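Two-arm task for a student project: arms meet over the case and one faults
Posted in Help > Clubs and coursework

Asked by Celeste Iturra
4 April 2020

Our school club has been given the use of a two-armed robot for a term and we have to show one two-handed task at the end of it. We chose putting a marker pen away in a case and shutting the lid. It sounded simple when we picked it. The left arm is meant to steady the case while the right arm lowers the pen in, then the right arm backs off and the left one closes the lid.

We don't write any movements in code. Two of us drive the arms by hand through a pair of smaller copies, the robot records what we did, and afterwards a program is trained on the recordings. We call the project Zenberg after the street the clubroom is on.

So far we have 91 recordings. When we play back the trained program it does the first half reasonably well. The right gripper finds the pen, picks it up and brings it over. Then both arms go for the middle of the table together. Either the grippers touch and one arm stops with a fault, or they both stop short and hang there, shaking a bit, until someone presses the stop button. It has got all the way to a closed lid 2 times.

Things we have tried:

Moving the case further from the robot. The arms then have to reach more and the shaking is worse.

Training for longer. No difference that we could see.

Slowing down the playback. The arms still meet, just more slowly.

Estela Quezada, who runs the club, thinks we should record a lot more and that 91 is too few. One of the others thinks the grippers are mounted wrong and should be turned. I think it might be something in the way we drive, as we don't all do it the same way, but I can't prove that. We only get the room for two afternoons a week, so I would like to know which of these to spend time on first.

I should add that the case is light and slides when it is pushed. The lid stays up by itself once it has been opened fully. The pen starts in a different place each time, wherever the person setting up happens to put it.

Ashton Faulkner

Record more. We did 900 for our coursework and it was fine after that. Under that you are wasting your time.

Also check that your cables aren't pulling on the wrists. Ours were.

Aníbal Leitão

I wouldn't start by recording more. If the recordings disagree with each other, more of them will disagree as well, and you will have used up a month of afternoons.

I helped with a student entry in January that had nearly the same fault. We had a box and a lid, two arms, and four people taking turns at driving. It took us a while to see what was wrong because each recording looked fine when we watched it alone. Watched one after another they were very different. One driver always brought the left arm in first and held it over the box while the right arm did its part. Another kept the left arm well back and brought it in only for the lid. A third moved both together because it was quicker. The program had learned a mixture, and a mixture of those three is two arms in the same place at the same moment.

What I would do, in this order:

Sit down with everyone who drives and watch twenty of your recordings. Don't look at whether the task worked. Look only at when the left arm leaves its starting place and where it is when the pen goes in. Write both down on paper against the driver's initials. An afternoon is enough for this and you don't need the robot switched on.

Agree on one way of doing it and write it out as steps. Ours said: both arms at the start position; right arm takes the pen; left arm touches the near left corner of the box and stays there; right arm places the pen, lets go, goes straight up, then back to start; left arm moves only when the right one is back. It felt slow and silly to drive like that, but it worked far better.

Then throw out any recording that doesn't match. This is the part people argue over. We kept fewer than half of ours and the program trained on those did better than the one trained on everything.

After that, record again using the written steps, with one person reading them aloud. Fifty good ones would tell you whether you are on the right path.

On the other suggestions. Turning the grippers is a lot of work and it makes your old recordings useless, because the same arm position no longer puts the fingers in the same place. Leave that until last. Slowing the playback doesn't change the path the arms take, as you found. Moving the case further out was the wrong direction, I think. I would bring it a little nearer and leave it there with a mark on the table at two corners.

As for the case sliding, put something with grip under it. We used a square cut from a rubber shelf liner. You may be told this is cheating. Check the rules of your show, but ours had nothing against it.

One more thing about the pen. It is good that it starts in different places, but only if those places are spread out evenly. When people put it down without thinking, it nearly always lands in the same spot. Draw a grid on paper and work through the squares.

Celeste Iturra

Thank you both. I took Aníbal's list to the club and we did the watching exercise with twenty-four recordings, as there were 3 drivers and that gave us eight each. It was clear by the second page of notes. I bring the left arm in early. Patricio Lucero brings it in late. The third driver does whichever is easier that day.

We argued over which way to keep and settled on bringing the left arm in early but holding it lower and to the side, so that the right one has the space above the tray. We tried the spacing before recording anything, with the grippers brought in from each side and the lid up at the back.

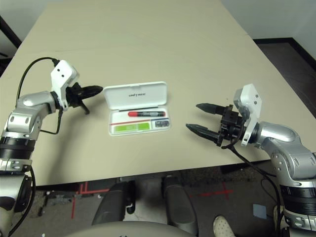 Patricio wrote underneath that the left finger should still start further back. With the lid up, he said, the right gripper has only one sensible way in, and it is better to give it all the space and let the left arm come for the lid afterwards. He would also like the case turned a quarter turn so that the lid closes towards the left arm.

We haven't turned the case yet. I don't want to change two things together. We did move the left arm's waiting place back by a hand's width, and that is now in the written steps.

After throwing out what didn't match we were left with thirty-eight recordings from the old set. We have made forty new ones. Trained on all of those, the arms no longer go for the middle together. They take turns, which is what we wanted. The lid is now the weak part. The left gripper gets hold of it and starts to bring it down but lets go too soon, and it falls back open more often than it shuts.

We checked the wrist cables too, as Ashton said. One was tighter than it should have been when the arm was stretched right out. We gave it more slack. I can't say whether that made a difference as we did it on the same afternoon as everything else.

Aníbal Leitão

Good. The lid letting go early may be the same sort of problem again. Look at when each of you opens the gripper on the way down. Some people let go and allow it to drop the last part, and others press it shut. Choose pressing it shut, with the fingers closed and on top of the lid, and put that in the steps as well.

Patricio may be right about the quarter turn. Try it by hand first, with nothing recording. If you do turn it you will have to start your recordings again, so decide before you make many more.

Ashton Faulkner

Still think you need more than that, but glad it's better. How long is each recording? Ours were short and that might be why we needed so many.

Celeste Iturra

Most are under half a minute. The new ones are longer than the old ones because of the waiting.

We will try the quarter turn at the next session and I will post what we decide. The written steps are pinned to the clubroom door, so if anyone else is doing a case or box task and wants a copy, send me a message and I'll type them up.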